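Cladeler Workshop Guide for Desktop Computers
Section 4: Cleaning the processor and changing the thermal paste

Use this section when you service an older desktop tower and the cooler must come off. It is written for the Nenau bench kit, but the steps are the same with any paste and any lint-free cloth. Please read all the steps one time before you start. The work takes 30 minutes when you have done it before, and 90 minutes is a good plan for the first time.

4.1 What you need

A Phillips screwdriver, size 2
Isopropyl alcohol, as pure as you can buy
Lint-free cloths or paper coffee filters
Cotton swabs
A tube of thermal paste
A small dish for the screws
An anti-static wrist strap

4.2 Prepare the tower

1. Shut down the computer and pull the power cord out of the wall.
2. Press the power button for a few seconds. This uses up the charge that is left inside.
3. Lay the tower on its side, with the removable panel up. Take off the panel and put it where you will not step on it.
4. Connect the wrist strap to bare metal of the case.

CAUTION: Never open the power supply unit. There is no part inside it that you can service.

4.3 Remove the cooler

1. Run the computer for a few minutes before step 1 of section 4.2, if it still starts. Warm paste lets go more easily.
2. Unplug the fan cable from the board. Hold the plug, not the wires.
3. Loosen the four cooler screws a little at a time, going from corner to corner.
4. Turn the cooler gently left and right until you feel it become free, then lift it.

CAUTION: Do not pull the cooler straight up with force. On some sockets the processor can come out together with it, and the contacts can bend.

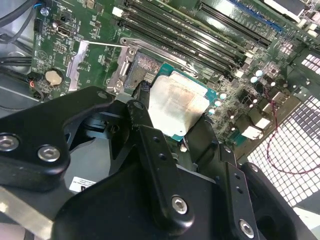 Old paste must be removed completely before you apply the new one. It does not always look like a thick layer. Often it is only a hazy, brownish-gray film smeared over the silver top of the processor, and it is easy to think that this is the color of the metal. It is not, and new paste should not go over it. Look also at the frame around the socket and at the long thin lever next to it, for paste can get there when the cooler is lifted.

4.4 Clean the processor

1. Wipe off the thick part first with a dry cloth. Work from the outside to the middle, so that you do not push paste over the edge.
2. Put a little alcohol on a fresh cloth. Do not pour it on the processor.
3. Wipe again and change to a clean part of the cloth each time. Stop when the cloth stays white.
4. Use a cotton swab for the edges.
5. Clean the bottom of the cooler in the same way.
6. Wait until everything is dry – five minutes is enough in a normal room.

Note: If you must take the processor out, release the lever slowly and keep one finger on it. Lift the processor by its edges only.

4.5 Memory and small parts

While the cooler is off you have good access to the memory, so it is a good moment to check it.

1. Open the latches at the ends of each slot and pull the module straight out.
2. Blow dust out of the slot with a hand blower. Do not use your mouth.
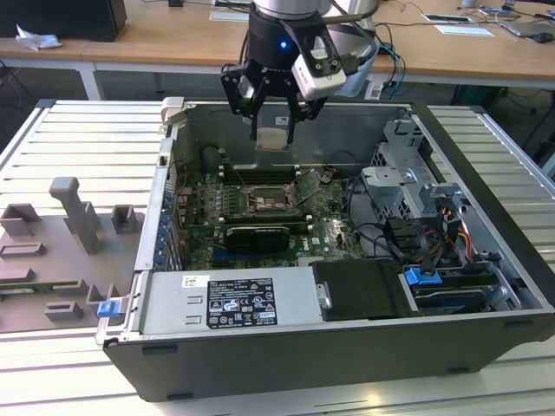 3. Put each module back in the same slot it came from. Press on both ends until the latches close.
4. Check that no screw or other small part has fallen onto the board. Count the screws in the dish against your notes.

4.6 Apply new paste and close

1. Put one drop of paste, the size of a small pea, in the middle of the processor. Do not spread it.
2. Set the cooler down straight and tighten the screws from corner to corner, a little at a time.
3. Plug the fan cable in again. If you forget this, the computer may stop with an error or become too hot.
4. Close the panel, connect the power and start the computer.
5. Open the hardware monitor. In our workshop we accept 42 degrees Celsius or less at rest. If you see more, check the screws and the fan first.

Continue with section 5, Cleaning the fans and filters.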